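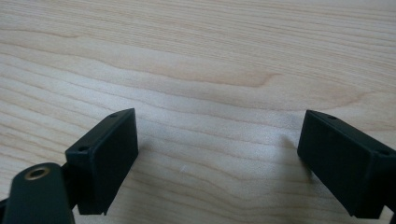 Re: [herkthorpe-bakers] Stone-ground going off, and the next flour order

From: Perihan Uysal
To: herkthorpe-bakers list
Sent: November, 21:40

Answers to the points below, in the order they came up. I've left the whole message in as several people have joined since it was sent.

> Hello all,
>
> I opened the second sack of the Değirmenci wholemeal at the weekend
> and it smells like old putty. The first sack was fine and they came
> on the same pallet. I have kept both in the garage, off the floor, lids
> on. Is it the flour or is it me? I have already made one loaf with it
> and it rose well enough but tasted bitter at the back of the throat.
>
> Also, are we ordering from them again or trying the Trirkesier? I
> would rather not pay for another sack I can't finish. And does anyone
> know what the minimum is now? The Vuvlow page says one thing and
> the delivery note says another.
>
> Last thing, my loaves have been gummy in the middle since I changed
> to the bigger tin. Same oven, same time.

It's the flour, and partly the garage. Wholemeal that has been stone-ground keeps all its germ, and the oil in the germ goes rancid. Ours was milled at the end of the summer and then sat through those two very warm weeks. A lid doesn't help with that. The putty smell is the usual sign and the bitterness at the back of the throat is the same thing. It won't hurt you but it won't bake out either, so I'd put it on the compost a bit at a time and not try to use it up in mixed loaves.

Why one sack and not the other I can't say for certain. The likeliest thing is that they were different millings. Look for the stamp on the stitched end and send me what it says. If they are different I'll ask the mill whether the older one should have gone out at all.

For what you have left of anything wholemeal, decant it into bags you can close and put them in the freezer. Let it come back to room temperature with the bag shut before you open it, or it picks up damp. White flour can stay in the garage.

On the order: I have now baked with both. The Değirmenci has more flavour and takes more water. The Trirkesier is a roller-milled flour with the bran put back, so it keeps longer and behaves the same from one sack to the next, but I found the loaf rather dull on the first day and dry by the third. It makes a good flatbread. For people who bake once a week I'd still go with Değirmenci in smaller bags. For anyone who bakes once a month, the other.
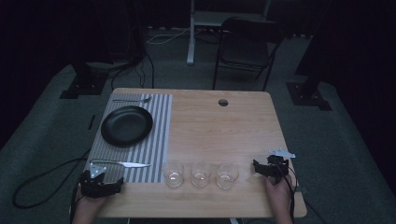
Black plate on a striped placemat, with three small glass cups alongside.

The minimum is 300 kilos for free delivery. The Vuvlow page still has the old figure and I have written to them. Below that the carriage is £99 a drop, and last time we only just avoided it because the school kitchen took extra at the last minute. I don't want to count on that again, so please tell me what you want before I ring the mill and not after.

If we split the order I'm fairly sure we miss the minimum with both. Better to take one this month and the other in spring.

The gummy middle is a separate matter. A bigger tin with more dough in it needs longer, and the crust will look done well before the inside is. Turn the oven down a little after the first half hour and give it another 15 minutes, then take it out of the tin and put it back on the bare shelf for five. Leave it until it is completely cold before cutting. I know people don't like waiting, but a warm wholemeal loaf will drag on the knife even when it's properly baked.

Replies about quantities to me, please – anything else to the list.

Perihan

--
herkthorpe-bakers mailing list
To leave the list, send a blank message with "unsubscribe" as the subject.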